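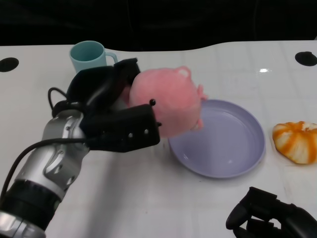 Chapter 6
Setting the Play Table

In the previous chapter we studied how children name the things of the kitchen. Now we turn to what they do with these things. A plate, a plush animal and a toy fruit are enough to begin a meal, and the meal can continue for 40 minutes if the adults do not interrupt it.

Obaidul Pathirana observed such meals during one August at the Rathnayake nursery school. He noticed that the younger children usually put the animal on the plate, while the older ones put the food on the plate and seated the animal beside it. For the first group, the plate is a place. For the second group, it is already a dish, and the animal has become a guest who can be hungry, polite or difficult.

In this chapter you will learn to recognize both ways of playing. You will also learn how to choose a table surface, how large the plates should be, and how soft toys are to be washed after they were used together with play food.

Before you read Section 6.1, put 2 objects in front of a child whom you know well: one plate and one soft toy. Do not give any instruction. Write down the first thing the child does, and keep your note, as we will return to it on page 140.

Key words: pretend meal, guest, serving, place setting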